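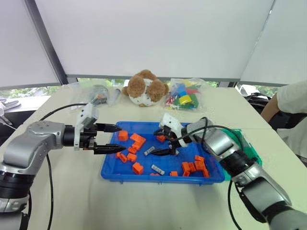 ## 4. Sorting and washing small parts

Read section 3 before you start. The Jellia drawer unit must be fixed to the wall and empty.

1. Tip one bag of blocks at a time into a tray with raised sides. A full bag weighs too much for most trays – split it in two.
2. Take out anything cracked or chewed. Replacements are ordered under part number 3367.
3. Put the blocks in the mesh bag and close the zipper all the way.
4. Wash on the gentle cycle with a small amount of mild soap. Do not use bleach.
5. Spread the blocks on a towel and leave them overnight.
6. Load the drawers from the bottom up. The unit has 19 drawers, and the lower ones are deeper.

**Caution:** Do not wash above 70 °F. Warm water loosens the grip between blocks, and the change is permanent.

**Note:** Blocks with stickers or printed faces should be wiped by hand.

### Labels

Slide each label in from the left until it clicks. Sheets for the older Thaler unit have only 13 labels and are slightly wider – trim them along the dotted line. Blank sheets are in the back pocket of this guide.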